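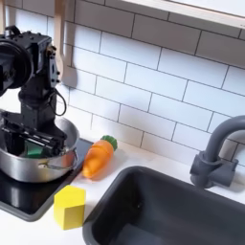 Why does a gripper let go of something when no one told it to?
Most often because the controller lost contact with the gripper for a moment and came back in its default state, which on our arms was open.

Grovley is looking for a Robot Fault Technician to join the Stonel test group. The job is full time and on site.

In January we pulled the logs from 1,624 pick-and-place runs in our toy kitchen setups. In 49 of them the gripper opened partway through a move. In two of those the arm also kept going after the stop button was pressed, for just under a second. Nobody was hurt, but we shut down every arm on that controller and they are still running at reduced speed with a guard in place. We traced part of the problem to a connector that works loose at the wrist. We have not explained the rest, and we have not explained the late stop at all.

What you will do

Reproduce the fault on the bench and on the kitchen counters, using the same play food, pots and blocks as the original runs.
Check and replace cables, connectors and gripper fingers.
Test the stop circuit on each arm before it goes back to full speed - no arm is released without your signature.
Write up each fault in plain English for the Driltora software team, who maintain the controller.
Keep the incident log current.

What we need from you

Two years of hands-on work with small robot arms or similar machinery.
Comfort with a multimeter, a crimping tool and a wiring diagram.
Enough Python to read a log file and plot it.
Willingness to stop a test when something looks wrong, including when a deadline is close.

A degree is not required. Experience with safety relays is a plus.

Hours and pay

40 hours a week, day shift. Expect 80 percent of your time at the arms and the rest at a desk. There is a $700 yearly allowance for tools and safety shoes.

To apply, send a resume and a one-page account of a fault you tracked down - including one you never solved, if you prefer - to the hiring desk at our Sayce office. Interviews include a short practical test at the bench.

Posted April 2024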